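Mestdale : à l'atelier partagé, un bras robot apprend à fouiller dans les vieux PC

Publié le 7 août 2026

L'atelier partagé de Mestdale possédait déjà une découpeuse laser capricieuse, une imprimante 3D que l'on ne débranche plus par superstition et une étagère entière de pieds à coulisse dont un seul est juste. Il compte désormais aussi un projet de démontage automatisé d'ordinateurs. Baptisé Stestotar, à l'issue d'un vote dont les perdants contestent encore le résultat, le dispositif doit un jour récupérer tout seul les pièces utilisables dans les tours de bureau mises au rebut. Pour l'instant, il s'approche beaucoup.

L'idée est née d'un problème de place. Depuis que les bureaux de la zone Multuler renouvellent leur parc, les unités centrales arrivent à l'atelier par chariots entiers et s'empilent près de la machine à café. Les démonter à la main n'a rien de sorcier, mais la tâche a la réputation d'occuper des soirées complètes et de faire disparaître les tournevis. Plusieurs habitués ont donc estimé qu'il serait plus rapide de construire un robot. Le chantier a commencé en octobre dernier. Le lecteur appréciera le gain de temps.

Le principe tient sur une feuille, qui est d'ailleurs affichée dans le couloir. Un humain couche la tour sur l'établi, retire le panneau latéral et recule d'un pas. Le bras descend alors dans le boîtier et se place au-dessus de la pièce visée : barrette de mémoire, carte d'extension, disque dur, selon le programme du jour. La suite, c'est-à-dire saisir, déverrouiller et sortir la pièce sans emporter la moitié de la carte mère, fait l'objet de ce que le groupe appelle pudiquement « les séances de réglage ».
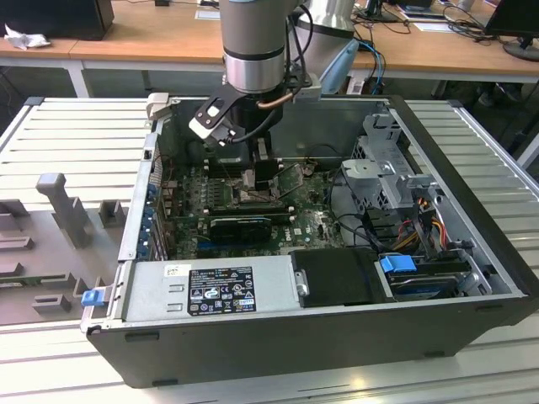
Le bras de Stestotar au-dessus de la carte mère d'une tour ouverte, à l'atelier de Mestdale.

Le choix des ordinateurs de bureau n'est pas un hasard. Les modèles professionnels ont souvent été dessinés pour des techniciens pressés, avec des loquets et des poignées de couleur que l'on manœuvre sans outil. La machine destinée aux réglages, une tour dont la carte mère porte le logo Dell, affiche ainsi du bleu à peu près partout où il faut appuyer ou tirer : aux clips des cartes d'extension, à la poignée du disque dur, au loquet de l'alimentation. Pour un programme de vision, c'est presque de la triche. Le groupe l'assume, en rappelant que les humains font exactement pareil.

Restent les câbles. Un connecteur d'alimentation se retire en pinçant une languette tout en tirant bien droit, geste que chacun réussit sans y penser et que le bras, lui, décompose en une longue suite d'hésitations. Les nappes souples sont pires encore : elles bougent dès qu'on les effleure et ne se trouvent jamais là où le logiciel les a vues l'instant d'avant. Le carnet de bord de l'atelier, consultable par tous, consacre à ce sujet des pages d'une franchise rafraîchissante. On y lit à trois reprises la mention « câble gagne ».

Les disques durs, au contraire, font la fierté de la maison. Lors de la dernière série d'essais, sur 16 extractions tentées, le bras n'a eu besoin d'aide que pour quatre. Une aide qui, d'après le même carnet, a consisté dans deux cas à remettre la tour droite et dans les deux autres à couper le courant. Les disques sortis sont ensuite mis de côté pour effacement, une étape confiée à un être humain et qui le restera.

Côté matériel, le groupe a surtout fait avec ce qui se présentait. Le bras a été acheté d'occasion à la liquidation d'une petite société de conditionnement du quartier Edwards, sans notice, avec un câble d'alimentation prévu pour un autre appareil. Les doigts de la pince ont été refaits sur place, puis refaits encore. Quant aux supports qui maintiennent les pièces autour du poste, ils sont passés par assez de versions pour que les anciennes servent aujourd'hui de presse-papiers dans tout le bâtiment.

La question de l'utilité a fini par être posée, comme il se doit, par quelqu'un qui attendait la machine à café. Une personne exercée vide une tour en quelques minutes. Stestotar, quand tout va bien, met une bonne partie de l'après-midi. Les constructeurs répondent que le robot peut recommencer le lendemain sans se plaindre, ce qui est exact, et qu'il n'égare pas les vis, ce qui l'est aussi, puisqu'il ne sait pas encore les dévisser. Cette fonction figure au programme de l'automne, juste après « refaire l'étiquetage des câbles », ligne qui n'a pas bougé depuis l'ouverture du fichier.

Le règlement intérieur a tout de même dû être adapté. Il est désormais interdit de passer la main dans un boîtier lorsque le bras est sous tension, de poser une tasse sur l'établi et de lancer un programme nommé « test_final » sans prévenir ses voisins. Un bouton d'arrêt d'urgence a été fixé à portée de bras, du côté où l'on se tient. Il se trouvait auparavant de l'autre côté.

Les pièces récupérées, elles, trouvent preneur. La mémoire et les disques encore sains servent à remonter des ordinateurs simples, vendus à petit prix lors des journées portes ouvertes de l'atelier. Le métal part en déchetterie. Les ventilateurs restent, personne n'ayant jamais su jeter un ventilateur qui tourne.

Une démonstration publique est prévue à la rentrée, dans la grande salle. Le public pourra apporter une vieille tour de bureau, à condition qu'elle soit vide de toute donnée à laquelle il tient. Les portables ne sont pas acceptés : le groupe a ouvert le dossier des ordinateurs portables au printemps, a regardé la colle, et l'a refermé. L'entrée est libre, les enfants doivent être accompagnés et le café est à la charge des visiteurs.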